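July, workshop notebook, paper lampshades

Second go at the rolled shades for the Rallent job. I still don't believe in them. The idea came over from Kitar with a page of notes that makes it all sound very easy: roll the paper into a tube, seam it, stand it up, done. The notes leave out the paper weight and the glue, so I'd call them a wish.

Rolled the first one at 10.30 on the 40 mm former. Seam closed fine at the bottom and gaped at the top, same as last time. Rolled it again with 12 mm of overlap instead of 18 and it sat better, though I suspect I was just pulling harder. One tube proves very little. Pukell paper throughout, the plain white.

Creasing is my main complaint. The client wants "smooth", and white paper shows every line you put in it, mostly near the top where you grip it to slide it off. I was told a light mist would let them drop out. Tried it on a scrap, left it for nearly 30 minutes, and got the same creases plus a cockled edge. Not doing that to a good piece.
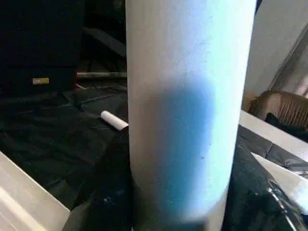 Colour next. Eren keep saying the blue should look soft, as if it had no edge, and that a tube will do half the work because the side falls away from you. Maybe. I think a soft blue patch on white paper looks lovely on the bench and like a stain once it's hanging in a hallway. Would want to see it at the proper height, against a painted wall, before anyone agrees to a run of them.

Specks are the other thing. Anything dark on white paper shows from across the room, and the black sheet on the bench hides whatever is lying on it until the paper picks it up. Wipe it down before rolling, every time. I've written this in here before and then not done it.

To do:
Ask Kitar what weight they used, and get a number this time.
Try the heavier Pukell stock, 18 mm overlap, same glue.
Slide off from the bottom end, see if the creases move or go.
Keep the first tube for comparison, seam and all.

Stopped at 4. No shade I'd put my name to yet.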